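# How Long Do Clothes Last? A Wardrobe Survey

Final report, Textiles and Consumption
Submitted Dec 9, 2024

## Background

Our course reader says people wear a garment fewer times than they used to before getting rid of it. We wanted to check how that looks among students, who mostly have little space and little money. The project ran through November and had two parts: a wardrobe inventory and a short questionnaire on washing, mending and disposal.

## Method

Six students listed every piece of clothing they had in their rooms, leaving out socks and underwear. For each item they wrote down the fiber content from the care label, the year they got it, whether it was new or secondhand, and how many times they thought they had worn it in the past year. The total came to 769 items.

The questionnaire went to students in two dorms, Ackroyd and Otano. We got 100 usable answers. Phyllis Mottram, who runs the sewing lab, read the draft questions and had us take out two that pushed people toward a certain answer.

Items were laid out on a bed one at a time, checked for wear and then put away. Wear was graded as none, light or heavy, looking at cuffs, collars, seams and underarms. 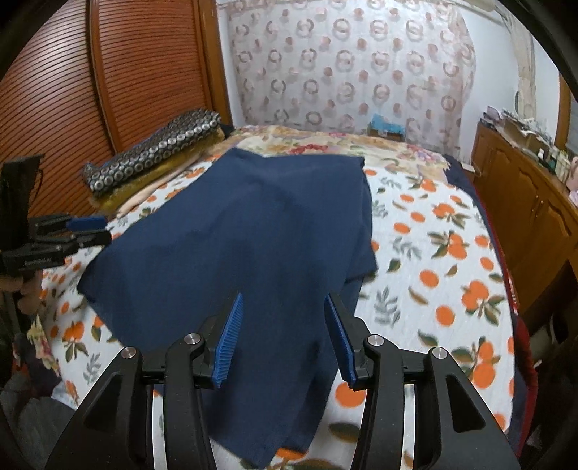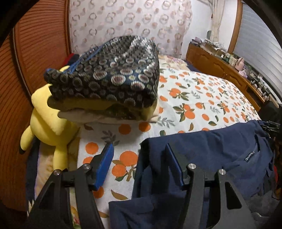 We had planned to grade color fading as well. After the first wardrobe we dropped it, as two people looking at the same black T-shirt under a desk lamp gave it different grades.

## Results

Of the 769 items, 269 had not been worn at all in the past year. Most of these were formal clothes, old school sports gear and gifts. Jeans and hooded sweatshirts were worn the most.

Secondhand items showed more wear on the day we checked them, but their owners also wore them more often. We did not expect that. One student had bought nearly everything secondhand and had the smallest wardrobe of the group.

Missing care labels were a problem. Many had been cut out because they itched, and some had faded until they could not be read. We entered these as "unknown fiber" and left them out of the fiber table.

In the questionnaire, the most common reason for getting rid of something was that it no longer fit. Holes and broken zippers came next. Few people had mended anything themselves, and those who had mostly sewed on buttons.

## Problems with the data

Wear counts came from memory. People remember a favorite shirt well and a plain one badly – the numbers for basics are probably too low. The inventory group was also small, and all of us were already taking a textiles course.

We used two free apps, Cevine and Etum, to keep the lists. They save dates in different formats, and fixing that took most of an evening. Next time we would use one shared spreadsheet.

## Further work

A second check of the same six wardrobes in spring would show which unworn items were only out of season. We would also like to offer a mending session before that check and record what people bring in.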